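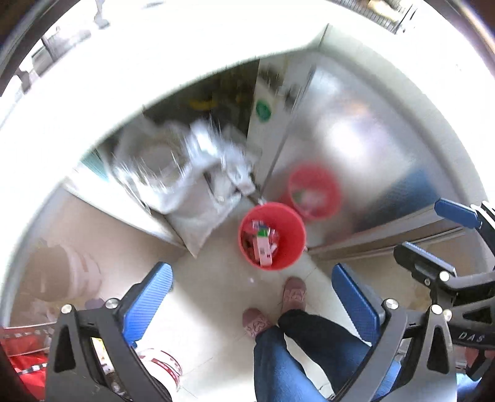
Tiled floor, utility area.

Fustine Floor Soap for Tile and Stone

Concentrate, 28 fl oz
Item no. 305
Made by Björklund

The utility room is where good intentions go to be stored next to the water heater. Its floor gets mopped when guests are coming, and then only if the guests are likely to get lost. Fustine was made for floors like that: tile, sealed stone and the grout in between, which was probably a lighter color when you moved in.

It's a plain vegetable soap with very little foam. People who judge a cleaner by its bubbles may be disappointed for a minute or so. Embla Torvik, who mixes it, took the perfume out of the recipe in March and has been asked to put it back exactly once, by her mother.

How to use it

Sweep first. Soap and dust make mud, and you already have some of that by the back door. Add two capfuls to a bucket of warm water, mop in sections, and change the water when you stop wanting to look at it. There's no need to rinse. For grout, mix one part soap to 7 parts water, leave it for as long as it takes to answer a phone call you didn't want, then scrub along the line with a stiff brush. The Edell narrow brush fits most joints and is sold separately – we did try to include it, but the box wouldn't close.

Good for

Glazed and unglazed ceramic, porcelain, sealed slate, terrazzo. Also the outside of the washing machine, if you're in the mood.

Not for

Waxed wood, unsealed marble, or carpet of any kind. Fustine won't shift limescale either. For that, see Sakine Descaler, which smells worse and works on different principles.

Sizes and refills

The 28 oz bottle is the standard size. The refill pouch holds twice as much and stands up by itself on most shelves, though it does lean. We bottled 2,000 in the current batch.

Customer note

"My floor turns out to have a pattern." – Elsa Grønli

Page updated October 3, 2023. Keep the cap on and store above freezing.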